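Questions about the Hovland handover study

We have received many mails after the talk in October, and several of them ask the same things. I collected the answers on this page. If your question is missing, write to me or to Haziq and we will add it.

What did you study?

We wanted to know if a robot hand can decide when to let go of a small, flat object without being told by a person. Most earlier work at our lab in Hovland used boxes and bottles. Cards and thin bars behave differently, as there is very little surface for the fingers to feel.

What is the method called, and why?

It is called Vustine. The name has no meaning. Ruan Ngcobo needed a folder name on the first day and it stayed.

How does it work in short?

The controller compares the force it feels at the fingers with the force it expected from its own arm movement. The difference is treated as a pull from outside. When the pull keeps the same direction for long enough, the fingers open. Vision is used only to bring the hand near the place of exchange. After that the decision is made from touch and joint torque alone.

How many trials did you run?

We ran 1656 trials, which is 276 for each of the six objects. All of them are in the results table, also the bad ones. A trial was stopped if the object fell or if the person gave up pulling. Both cases are counted as failures.

Which object was the most difficult?

The single card, by a clear distance. It bends before it transmits any force, so the controller notices the pull late and people start to pull harder. The rigid bar was the easiest.

Do I need the same hand to repeat the experiment?

No, but you need a hand that reports torque or motor current for each finger separately. Edem Kyei tried a simple two-finger gripper with one shared sensor and the results were much weaker. We did not include them in the paper, but he can send you the logs.

Why do you collect the data at an ordinary desk and not in a clean test cell?

In the first version we had a clean cell, and the controller learned it too well. When we moved it to a room with other people, with cables and small things on the table, the hand approached too carefully and often stopped early.
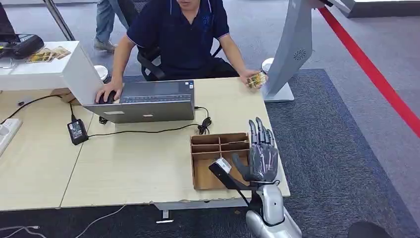

So the second set was recorded in everyday conditions, and we asked people to keep doing their normal work between the exchanges. They could use their computer, speak with colleagues or be a little absent-minded. This makes the pull less regular, and it is the kind of pull we want the controller to understand.

Can I use the data?

Yes, for research. Please ask Arnaldo Ramalho for access. He normally answers on Tuesday. The force recordings are complete, but the video is shared only for participants who agreed to it.

Is this the same code as in the Flarnix package?

Only the filter is the same. Idun Nordin wrote both, and she is now moving the release decision to Flarnix as well. Until this is finished, please use our version.

What is the main limitation?

The threshold for the pull must be set again for every new hand. It takes 20 minutes if you have the calibration bar, and longer if you do not.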